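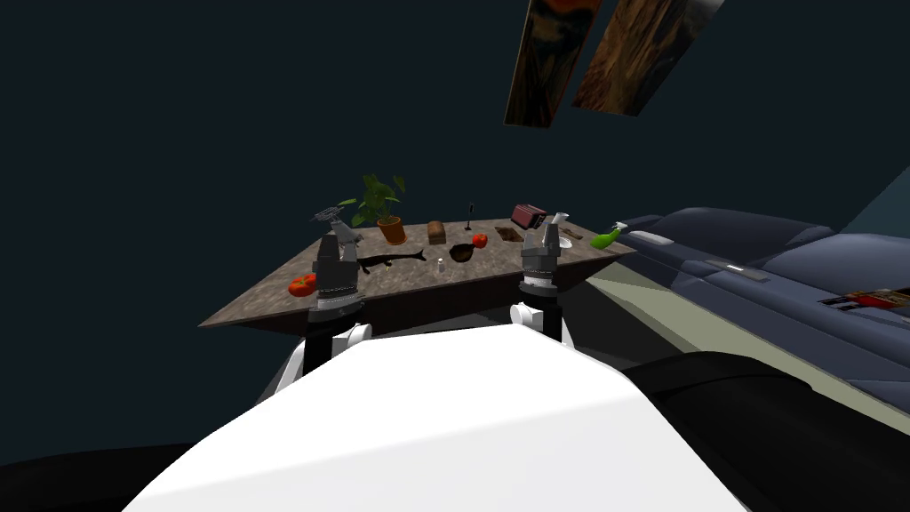
I am building a robot with two arms in the shared workshop Nostetti, and I do most of the practice in a simulator called Rilerine. The desktop license cost me 496 euros, and I have now used it for four months, mostly in the evening when the big bench is occupied. The default room is a living room with a table and a couch, and the table is loaded with things of very different shapes. A long fish is lying not far from a tiny white salt shaker, and on the right there is a green spray bottle on its side. For a person who is learning to plan a grasp this is a good mixture. The shaker needs a narrow approach and the fish is longer than anything I would have thought to put there myself.

Installation was easy on my computer, which is not new. The manual is short but correct. I imported the measurements of my own arms on the first evening, and only the left shoulder was turned the wrong way. There is one field for this in the joint settings and it took me a long time to find it.

The grippers that come with the program are simple, two fingers and a wide palm. I replaced nothing, as my real gripper from Grabner has a similar shape. You can attach a view to each wrist, and this is the function that I use the most.

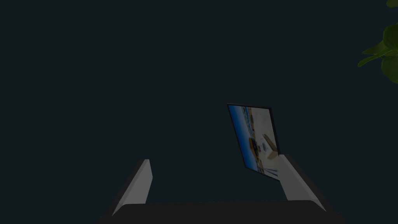
What I like is that the wrist view moves together with the joint sliders, without delay. I drag the slider for the wrist, I see what the hand would see, and I write down the angle. In the workshop I then type the same angle into the real controller. My logbook has 3,392 saved poses now, many of them useless, but they are easy to filter by joint and by name.

The physics are the weaker part. Hard objects behave well. Soft objects are treated as hard ones, so a loaf of bread can be squeezed with full force and keeps its form. If you plan to train the closing force at home, you will have to do it on the real hand. Also the surfaces are uneven in quality. Some have a nice detailed texture and others look like plain gray plastic, and the background is one dark color in every direction.

For more objects I bought the extension from Zistton, with 400 household models. They load fast, but the weights are often missing and must be entered by hand. I did this for the ones I needed and left the rest.

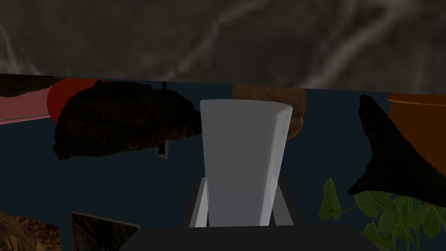 Dalibor Tóth wrote to me after the first version of this review that the missing weights can be imported from a simple table, one line for each object, and that the units must be grams or the program will ignore the line without a warning. I tried it and he is right. The manual should mention it.

One more complaint: the undo function goes back only one step. When I move both arms and then notice a mistake, I must load the last saved pose – and sometimes I forgot to save. 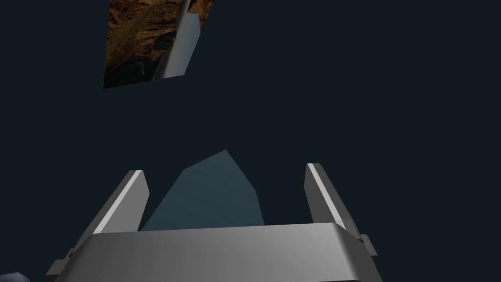
Rilerine, gripper with the fingers open, dark background.

I will renew the license in December. For a person with one arm and a simple task the price is perhaps too high, and I would ask first if your workshop has a shared license. For two arms on one table I can recommend it, with version 4 or newer. The older one does not save the finger positions.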